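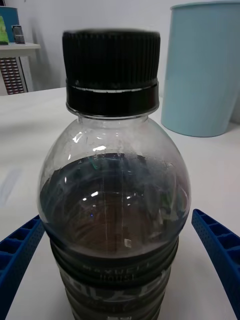
3 min read

Ticket: Gripper finger replacement and budget for next year
Opened by: Moushumi Kumarasinghe, Ternesstead
Assigned to: Hayes, equipment desk
Status: Waiting on quote

Hello Hayes, and thank you for being so patient with me on the phone this morning! I promised to put everything in writing, so here goes, and I apologize in advance if I wander a little.

We have two arms at Ternesstead doing the bottle sorting work, both with the soft blue fingers, the kind with the open cells along the edge and the dotted texture on the face. Since January, arm two has been dropping filled bottles. Empties are fine. It's the full ones that go, and the coffee bottles are the worst of the lot (Maxwell House, black screw cap, ribbed all the way down the label). It takes hold well enough around the shoulder, lifts, and then the bottle slides down through the fingers before it gets to the bin.

What I've tried so far:

Wiped the finger faces with a damp cloth and let them dry overnight. Better for one morning, then back to slipping.

Raised the grip force one step at a time. At the highest setting it held, but it squeezed the shoulder of the bottle in, and I didn't like the sound of that at all.

Moved the grip point down to the label so the fingers sit in the ribs. I ran 40 lifts that way and had 23 good ones, which I'm told is not a number to be proud of.

Swapped the fingers over from arm one. Arm two then behaved beautifully and arm one started dropping things, so I'm fairly sure it's the fingers and the arm itself is all right.

Now for the part I really wanted to ask you about, which is money. I have to hand in our equipment plan soon and the only line I have for the arms is "spares," with nothing beside it. Could you tell me whether we should be buying fingers by the pair as they wear out, or putting in for a box of them? Vurham sells them both ways. I'd also like to know if it's worth pricing the wider Flelledico fingers while we're at it, or if those would need a new mount and turn one small purchase into three.

Reply from Hayes, 2:15 p.m.

Hi Moushumi, wandering is fine, you answered most of my questions before I could ask them. The swap test settles it for me too. Please put the grip force back where it was and take that pair off filled bottles for now. Light items are okay.

On buying: go by lifts and leave the calendar out of it. If you can send me the counter reading for each arm, I'll work out how many pairs you'd go through in a year, and we can see if the box makes sense. The Flelledico fingers do need an adapter plate on your model, one per arm, so please put that on its own line if you want to ask for it. I wouldn't let it hold up the spares.

Reply from Moushumi, 3:40 p.m.

Done, and force is back to normal. I'll read the counters before I leave today. I've put the adapter plates down as "optional" with a question mark, and I'm leaning toward asking for one only, so we can try the wide fingers on arm two before we commit to both. Does Vurham still hold a quote for 50 days? Our approvals can be slow, and I'd hate to have to start over.

Reply from Hayes, 4:05 p.m.

One plate is a sensible way to do it. I've asked Vurham for a quote with a single pair, a box, and one plate as separate lines, and I've asked how long they'll hold the price. Leaving this open until I hear from them.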